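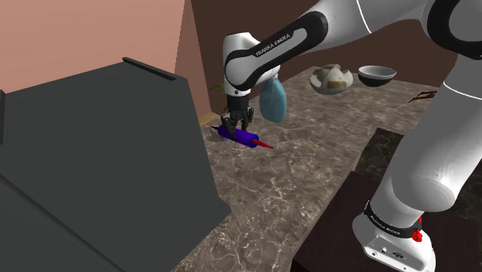 Erraji talks: is the prisoner list going to sink them?

marshlight_
Hi all, I've been reading everything I can find on the Erraji talks since they moved to Fostport in May, and I'd love to hear what the rest of you make of them. The sticking point now seems to be the prisoner list. The valley side handed over 1456 names, and the government says it will only discuss the ones held since the truce. Meanwhile there have been two shootings on the ridge road, and each side is blaming its own hardliners (well, and each other's, of course). I spent a good part of my working life as a translator at meetings like these, much smaller ones, and I have a soft spot for the people stuck in those rooms until midnight. Does anybody think they'll get a deal?

oldferryman
Good to see you posting again! I want to be hopeful, I really do, but I don't think the shootings are a side issue. If you're a man with a rifle who hates the idea of a settlement, the week before a signing is exactly when you go up to the ridge road. We saw the same thing with the last truce, which held for 10 weeks and then fell apart over one burned truck.

Tansy&Rue
I have to disagree with you there, ferryman, and I say it with affection. The truck was the excuse. The last truce fell apart over the water schedule, and both delegations were already packing by then. Clever ran a long piece on it in their newsletter, with the old meeting notes, and it's worth the evening it takes to read.

oldferryman
I read it, and I thought it leaned awfully hard on one retired official who wouldn't give a name. But fair enough about the water. I'd forgotten how bad that summer was.

pisville_pete
Long-time reader, first post in ages. We have a few Erraji families here in Pisville, and the ones I know from church supper don't talk about the water or the road at all. They talk about the list. One lady has been waiting 8 years for word of her brother. So when I hear that the government wants to skip everyone from before the truce, I can't see how any delegate goes home and sells that to her.

marshlight_
Thank you for that, Pete, and please tell her there are strangers thinking of her. Would she accept a partial list, do you think, if it came with a date for the rest?

pisville_pete
I asked her something close to that once. She said she'd had dates before.

Tansy&Rue
Oh, that's hard. I'd still take the partial list myself, and keep the talks in Fostport going while they argue over the rest, but then I'm not the one waiting by the phone.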